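MEDIA RELEASE

Drancombe sock programme to open second sorting room in July

Prirnia Textile Reuse will open a second sorting room at its Drancombe site in July, so that more donated socks can be checked, paired and given to people who need them.

The new room is on the ground floor of the former Geraghty building, beside the existing clothing store. It has gray carpet, good daylight in the morning and light wooden tables at sitting height. Until now all socks were sorted in the same room as coats, bedding and shoes, and small items were often mixed with larger ones.

"A sock looks like a simple thing, but one sock alone is not of use to many people," said Keyvan Moradi, manager of Prirnia. "When socks arrive in a bag with everything else, the two halves of a pair can be separated very quickly. We wanted a quiet place where this work can be done with patience."

In the last year the programme received 228 bags of mixed clothing from households in Drancombe and Tridham. Socks were found in most of them. Many were in good condition but came without their partner, and these were kept in a separate box in case the second sock arrived later.

How the pairing is done

Socks are washed before they come to the sorting room. At the table they are first laid side by side and the colour, the length and the knit are compared. Plain light colours such as beige and cream take the most time, as two socks may look the same in the basket and be quite different when they lie together on the table.

The sorter then smooths each sock from the toe to the top edge, looks at the heel for thin places, and folds the pair once. The folded pair goes in a tray marked with the size. Pairs are not rolled into a ball, which stretches the top edge when they stay in storage for some months.
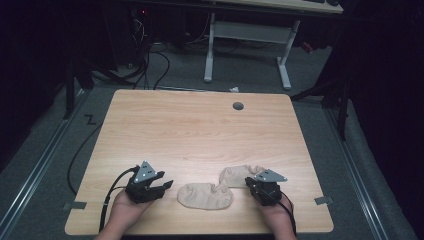
What the new room will change

With the second room, Prirnia expects to prepare around 200 pairs in each sorting session. Sessions will run from 10 in the morning, with a break for lunch, and will finish in the middle of the afternoon.

Adult socks will be sorted first. Children's socks will stay in the old room until more shelves have been put up, and the trays for baby clothes will also remain there for the present time.

Omid Esfahani, who is responsible for the sorting rooms, said the tables were chosen after the team had tried several kinds.

"A light table is good for dark socks, and for the pale ones we look more at the knit and the edge," he said. "The corners are rounded also, and I am happy for that. In the old room I have torn two jackets on the corner of the bench."

Donations

Residents of Drancombe and Tridham can bring clean socks to the front desk at any time when the clothing store is open. Single socks are accepted. Prirnia asks that pairs are held together with a loose knot or a clothes peg, and that no pins or staples are used.

Socks with holes are also welcome if they are put in a separate bag. They are cut and used as cleaning cloths in the store.

About Prirnia Textile Reuse

Prirnia Textile Reuse collects, sorts and gives out used clothing and household textiles in Drancombe and the neighbouring area of Tridham. Clothing is given free of charge.

Media contact: Keyvan Moradi, Manager, Prirnia Textile Reuse, Geraghty Building, Drancombe. Visits to the sorting room can be arranged through the front desk.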